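Sunday, October 30, 2022

Well, the clocks haven't changed but I feel like I've been up since February. Rain all morning, so the walk down to the Gillport markets was off, and I finally got stuck into the toy cupboard instead. I've been promising myself I'd do it for ages! I put the kettle on, found the good radio station and tipped the first tub out on the floor before I could change my mind.

First tub was all trains and bits of track (and a biscuit, don't ask how old). The Stado engine still goes if you jiggle the battery, so that's a keeper. 13 jigsaws, and I'm pretty sure most of them are missing a piece, but I haven't the heart to check every one on a Sunday. They've gone on the high shelf for a day when I do. 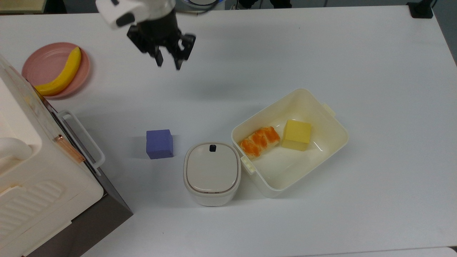

The play kitchen stuff was always going to be the hard part, because I love it more than the kids ever did. I did think about selling the lot, and there was a Standis one listed online for $975, if you can believe it, the full wooden thing with a sink and everything. Ours is nowhere near that grand, but the little oven (or microwave, whichever it is) with its slatted grille on the front still makes me smile, and the toy banana looks so cheerful on the pink plate that I've decided they're staying together. The small white container with the grey lid can hold the tiny bits that always end up under the couch. No idea what to do with the open box next to it, hair clips maybe? Or crayons. I'll sleep on it.

Had lunch at 3, which was toast, and then lost an hour to a bag of dress-ups. Three bags for the op shop in the end and one for the bin. The Kurek shelves I bought for the hallway are still flat in their carton behind the door, and I've stubbed my toe on them twice now. Next weekend!

Soup for tea, then a bath. My knees are killing me. Must remember to ring about the gutters tomorrow, and get more milk.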